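In Praise of the Heavy Sweater

July 24, 2020

I know what month it is. The thermometer on my porch said 90 before lunch, the dog has moved into the bathtub, and I'm sitting down to write in favor of wool. Bear with me, because I think summer is the right time to talk about sweaters, while they're folded away and we can be fair to them.

When I moved to Stindstead I owned one good sweater, a thick blue thing with a ribbed hem, and I treated it the way most people I know treat their sweaters. I wore it until it pilled, scowled at the pills, and started looking for a replacement. That first February the heat in our building quit for most of a week, and I wore that sweater day and night, to bed and to the grocery store and once, I'm sorry to say, to a fairly nice dinner. By the end of the week the elbows had gone soft and baggy and I had stopped thinking of it as clothing at all. It was more like a piece of furniture I happened to be inside of.

I still have it. I've darned it in five places, badly at first and then a little less badly, and I've come to believe that a sweater doesn't really belong to you until you've had a needle through it. 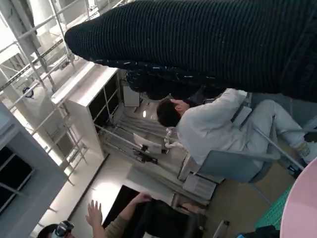 Dark ribbed knit with a bit of lint along the lower rim.

Lint, I should say, has never bothered me. My mother kept a roller by the front door and went after all of us with it before church, and I suppose I've been rebelling ever since. A sweater picks up a little of wherever it's been -- the couch, the cat, the inside of somebody's car -- and a quick brush now and then is plenty. What does bother me is how fast we give up on things. There's a shop downtown called Dusta that sells very handsome pullovers for 85 dollars, and I've bought two of them, so I'm in no position to lecture. But both came with a little card telling me to dry clean only, and I've noticed that a garment I'm afraid to wash is a garment I don't wear. They sit on the shelf looking lovely while the old blue one does all the work.

I wash mine in the kitchen sink, in cool water, with a capful of whatever gentle soap is on hand. Then I roll it in a towel, press on it with my knees like I'm kneading an enormous loaf, and lay it flat on the guest bed. It takes two days to dry, sometimes three if the weather is damp. My family complains about the smell (wet sheep, they say, and they're right) and we all live through it.

My neighbors will tell you that fleece is lighter and cheaper and dries in an hour, and I'll grant them every word. I own a fleece. I wear it to take out the trash. But I've never once been tempted to mend it, and when the zipper goes I expect I'll let it go too, without much feeling either way.

So if you have a heavy sweater in a drawer somewhere, take it out this weekend, even in this heat, and look it over for holes. You have until October to fix them.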